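Re: [wandetti-users] Marker pose jumping when the cube turns
From: Rostyslav Dmytriv
To: wandetti-users

On a afternoon in April, Olmedo wrote:
> We upgraded the tracker and now the cube pose flips back and forth
> whenever one face is nearly edge-on to the camera. Position is fine,
> rotation goes crazy for a few frames, then it settles. Turning up the
> smoothing hides it but then the gripper path lags. Is anyone else
> getting this, or is it our calibration?

Yes! Same thing in our Grultville setup, and I don't think it's your calibration. I spent most of yesterday on it and I'm pretty excited about what came out, so please try it and tell me where it breaks.

The tracker solves each face separately and then picks the one with the lowest reprojection error. With a single flat marker there are 2 poses that fit nearly as well, and when a second face drops out for a frame the solver happily grabs the wrong one. The smoothing filter then averages a good pose with a mirrored one, and you get that ugly wobble.

What I did in my branch (it's called brollari, sorry, I name branches after whatever is on my desk):

- all visible faces go into one solve, using the corner positions from the cube file
- if only one face is visible, both candidates are kept and the one closer to the last pose wins
- if the jump is over 20 degrees between frames, the frame is marked bad and the planner skips it

The last one has a catch. After 6 bad frames in a row it resets and takes whatever the solver gives it, so a fast wrist turn can still fool it. I'd love a better rule there, maybe something using the gyro.

Also check your lens model before you blame anything else. With a wide lens the corners near the border need the fisheye model, and the default config still loads the pinhole one. I lost 11 recordings to that before I noticed, grr.

Replaying old logs works with the new code, no need to record again. Just delete the cached poses first or it will quietly reuse them.

Olmedo, could you send me one of your bad logs? A short one is plenty. I want to see if yours flips at the same angle as mine.

Rostyslav 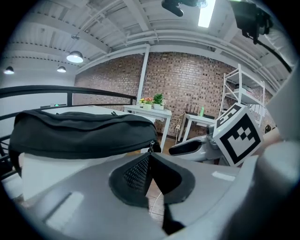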